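Section 5. Setting Up and Using the Paired Sorting Bins

The Wanero paired bins are supplied as part of the Fumlow bench kit. Read this section through before you unpack them. If your kit came from the Bokodcombe warehouse, the foot pads are in the same bag as the bench screws.

Before you start

Clear the bench top and wipe it down. The bins need a flat surface at least 617 mm deep, measured from the front edge of the bench. Check that the bench does not rock. If it does, adjust the legs as described in Section 2.

5.1 Placing the bins

1. Peel the backing off the foot pads and press one onto each corner of both bins.
2. Set the rear bin down first, with its long side parallel to the back of the bench.
3. Set the front bin against it so the two rims meet along their full length.
4. Press down on each corner in turn. If a corner lifts, check the pad under it.
5. Fit the Nowicki clips at each end of the shared rim. Push until they click.

Note: The front and rear bins are separate parts with separate part numbers. Quote the number on the underside when you order a replacement.

Caution: Do not lift the pair by the clips. Take the clips off and move one bin at a time.

5.2 Loading blocks

1. Choose which bin you will load and leave the other one clear for sorted pieces.
2. Lower the blocks in by hand. Dropping them from above the rim dents the floor.
3. Spread them in a single layer. Blocks stacked on top of each other count as a loading error on the record sheet.
4. Leave some open floor so each block can be picked up without dragging its neighbor.

Note: Blocks that come to rest against a wall are harder to get hold of. Move them toward the middle if your exercise calls for clear space on all sides.

5.3 Sorting by color

1. Write the colors in use at the top of the record sheet.
2. Take out one color completely before you begin the next.
3. Return all blocks to the tray when you finish.

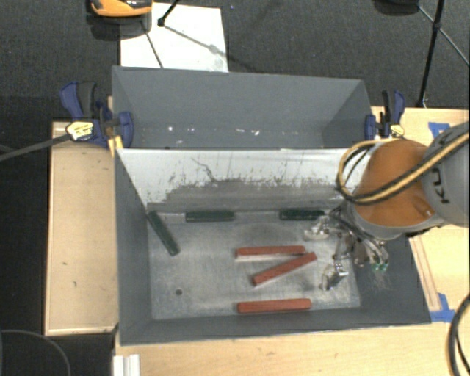

Mixed loads are the usual starting point for two-color exercises. Use equal numbers of each color and let the blocks lie at different angles. A suitable load is three dark green blocks and three reddish-brown ones, with two of the green lying along the far wall and the lowest red one near the opposite wall, apart from the other two. Do not straighten the blocks before you start.

5.4 Care and wear

Wipe the floor and walls with a dry cloth after use. Scratches and gray scuffing on a white wall panel do not affect sorting. Inspect the panels every 4000 cycles and replace any that are loose or have sharp edges.

Caution: Do not use scouring pads or solvent cleaners on the panels.

For spare panels and clips, see the parts list in Section 7.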